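About Prorkent

Posted in December by the Prorkent office
13 shares | 2 comments

Prorkent builds and hires out two-arm robot benches. We work from a unit in Sivham, and most of what we sell goes to university departments, small engineering firms and a few further education colleges. We started out repairing second-hand arms for other people. The bench came later, when we got tired of seeing good arms bolted to unsuitable tables.

Our main product is the Salazar bench. It comes as one piece of kit: a frame, a front rail with two arms on it, the grippers, a wrist camera for each arm and a fixed camera that looks over the whole table. The software is called Filtov and is included in the price. It records what the arms and cameras are doing and lets you play a session back slowly, which is how most customers find out why a grip slipped. Filtov runs on an ordinary desktop computer. There is no yearly licence.

A bench arrives on two pallets. Two people can put it together in a morning if the floor is level, and we will send someone to do it if you would prefer. You need one wall socket, a network point and enough room to walk along the front. The arms are meant for light household and workshop objects. If you want to move engine parts, please look elsewhere, and we can suggest where.

What we do

Sale of new benches, with delivery and a day of training.

Hire by the month. The shortest hire is one month and the longest so far has been 21. You can put half of the hire fees towards buying the same bench.

Task trials. You tell us the job you have in mind and we set it up on our own bench before you spend any money. We send you the recordings, including the bad ones, and a short written report. A trial normally takes a week.

Repairs to our own benches and to some older arms. Ring first and have the serial number ready.

How we test

We have a list of 40 everyday jobs that we use for trials and for checking software updates. Putting bread in a toaster is on it. So is stacking cups, opening jars, folding a tea towel and plugging a USB cable into a charger. The cable job is the hardest of the ones people ask for most. A plug is small, the cable pulls it about, and it only goes in one way round. We change the tabletops and the wall coverings between jobs as well, as a setup that only copes with a plain white table isn't much use in a kitchen.

USB cables and a charger at the gripper, and the two-arm bench with the toaster at the back: 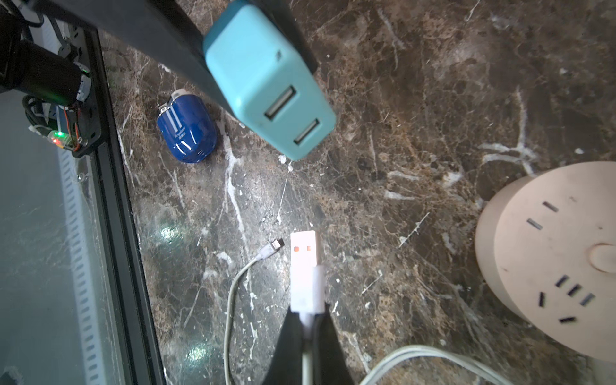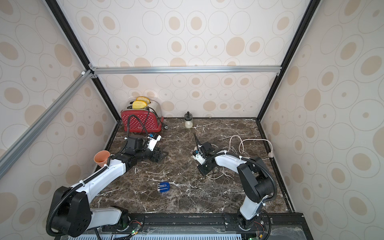 Trials can be watched in person at Sivham if you book. Parking is at the rear, through the second gate, and the door is on the left. Some customers bring their own objects, and we would encourage it. Please don't bring liquids, glass with chips in it or anything you would mind having dropped.

Prices and lead times

New benches are built to order and take roughly 70 days. Hire benches can usually go out sooner. We give written quotes and hold them for a month. Carriage is extra outside the mainland. Spare gripper fingers and cables are kept in stock and posted the same day if you order before noon.

The office is open from nine until half past four. Outside those hours, leave a message with your bench number and we will ring back the next working morning.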